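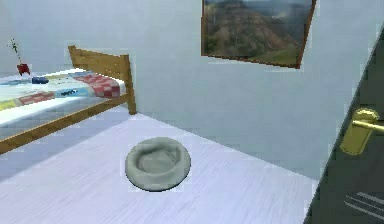 Home Robotics Club / Gear & Budget

Okay, budget thread! 26 June 2021 and we finally have money to argue over. I've been putting the shopping list together for the tidy-up robot and I want to get it out of my head and in front of you all before I order anything.

Starting with the sim, where all the work is right now. Every room we render is a room I don't have to rent, and the bedroom is my favorite (that quilt!!). It's also the one that made me rethink the wheels. Round pet bed, right out on open floor. Do we pay for a base that can drive over a squishy rim, or just plan a path around it? Around it is free. I vote free.

So, the base. Two candidates: the Mellow and the Widus. Mellow is cheaper by a lot and comes with a charger. Widus carries more and has the nicer bumper. I went back and forth on this for 21 days, ask my group chat.
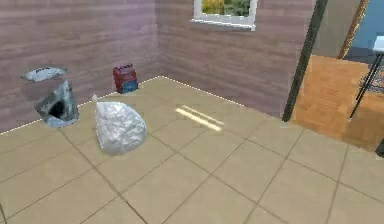 Trash can, full bag, tile floor. The bag job in the sim.

This room is where the money goes, folks. A tied bag is soft and saggy and I have no clue yet what a full one will weigh in real life, so I don't want to buy the smallest arm and then cry in January. Also look at the floor, tile in here and parquet next door. I'd like wheels that don't care.

For the gripper I'm leaning toward the Cropper. Wide opening, soft pads, spare pads sold separately (of course they are). I set aside $90 for spares and I already think that's low.

Total cap is $1,000. That's everything: base, gripper, batteries, cables, shipping. Somebody asked if we could stretch it and no, we can't, I checked the account twice.
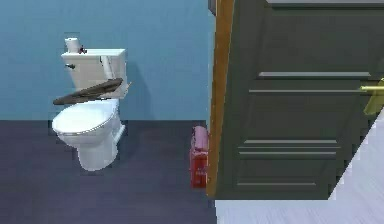

Bathroom set. Paper roll on the tank, door partway open.

Ugh, bathrooms. Tight spots, a dark floor that I worry will bother a cheap depth camera, and doors with lever handles. Door opening is NOT in this year's budget. We prop them and move on. If anyone has tried a bargain depth sensor over dark slate-colored flooring, please tell me how it went before I spend anything!

Sim software is Brusumia and we're keeping it. The club license has 7 seats and we still have room, so message me if you want one.

Next up is getting real shipping quotes for both bases. I'll add them to this thread when they come in.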